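ok thread on what a two-arm cell really costs, bc three people asked me this month and I keep typing the same email

quick background. small shop, Csizmadia, mostly gift packing. We're planning cell number two for July. I do the budget, Feng-yi Chuang does everything that's hard

first mistake last time: priced the arms and nothing else. then came plates, rail, power, cables, more cables. arms looked great on the spreadsheet, everthing under them was a surprise

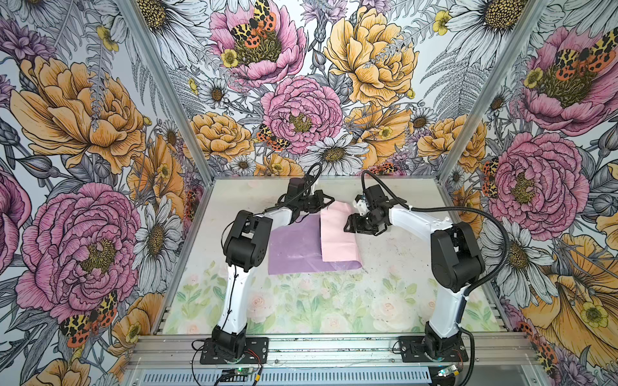 Cables get their own line this year. Ordered the cheap sleeve from Cudside once, never again. You want enough slack for a big loop over the wrist like the one on the right arm, and that eats length fast. Buy long. Returns are a pain, reordering is worse

fabric is also a line item btw. thin cloth gets ruined in testing. put down 90 for scrap cloth and bags and don't let anyone trim it

wrist cameras next. Hiltau quoted 280 each, mount not included. mount!! not included!! I read that page twice

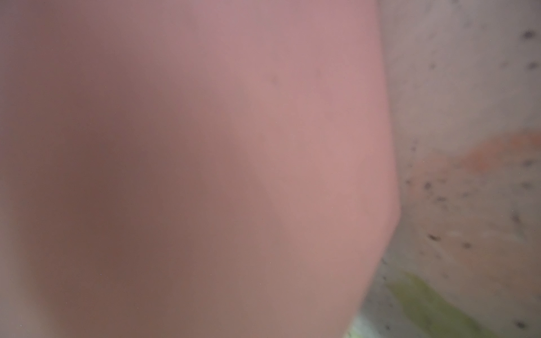
Margit Gál wrote back that I should budget for a spare wrist camera from day one, and that lead time on a single replacement hurt her team more than the price ever did. Fair. Adding one spare. There goes the lunch money

so running total for the small stuff, before arms: 651. That's with the spare camera. Labor not in there, I know, I know

gripper fingers: printing our own. Ornlow sells nice ones but we go through them and the printer is already paid for. budget = filament plus Feng-yi's patience

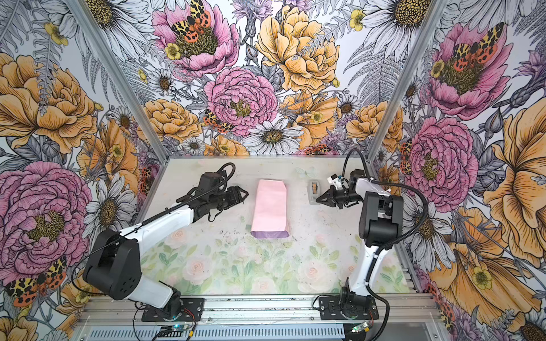 Last one is the work surface. People blow money on a custom machined top before they know what they're packing. Don't. A printed mat is fine, ours has roses on it and the flat pink bag sits on it same as it would on anything fancy. Spend the diffrence on a second mat

things I'd still cut if the boss pushes: nicer corner posts, second monitor. things I won't: spare camera, long cables, the scrap line

oh and leave 5 days in the plan for wiring. we left one. ask me how that went

quote from Cudside is due this afternoon, will add it here if it's not terrible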